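About us

Hi, I'm Gert Naidoo, and I run Clundotura with Ritu Kanaujia. We try out robot hands, grippers, arms, wrist cameras and the controller boxes that go with them, and then we write up what we found for people who are about to spend real money on one. That's the whole business! (Well, that and a lot of cable ties.)

We started in October, in a rented unit with one arm that Ritu bought secondhand and a controller that wouldn't talk to it for the first 30 days. I'd been fixing packing lines for years and was forever being asked which gripper to buy, and I never had a good answer. The data sheets all tell you how much a hand can lift. They don't tell you what it does to a grape.

So we test on fruit and flowers and other things that bruise, roll or get in the way. Most of our customers are small growers, packers and shops, and a bare steel block on a clean bench doesn't look much like their day. We'd sooner have leaves poking into everything and see how a hand copes with it. 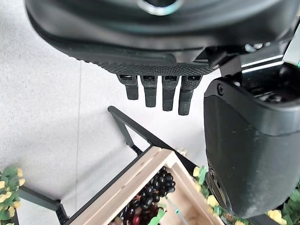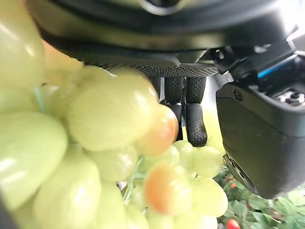 Wrist camera views from our grape tests: dark grapes in a wooden crate in the first, pale green ones in the second.

A word about those wrist cameras, as we get asked a lot. A camera up on a stand is great for seeing where the arm is going, but once the hand comes down it hides the very thing you care about. Mount one at the wrist and you get the fingers and the fruit together, though the closest berries can go soft and blurry (Ritu is still grumbling about focus distance, and she's right). We like to record both and compare.

Every hand we take on gets 500 tries on the same list of jobs, with the same arm and the same person at the controls. We write down the drops, the squashed ones and the times it simply sat there and sulked. Our list has 238 jobs on it now and I keep trying to add more, which Ritu keeps crossing out.

We've compared hands for Saxena, who pack table fruit, and spent a very long spring at Brilier sorting out why two controllers gave such different results on one arm (it was a settings file, and yes, I'd written it). At the moment we're working with Astora on a side-by-side of two-finger grippers against hands with more fingers.

We don't sell hardware and we don't take a cut from anyone who does. If you'd like to come by and bring your own produce, please do, we have room for 8 people at a time and the kettle's always on. Just drop us a line first so we can clear you a spot near the arm.

Page last updated 7 July 2020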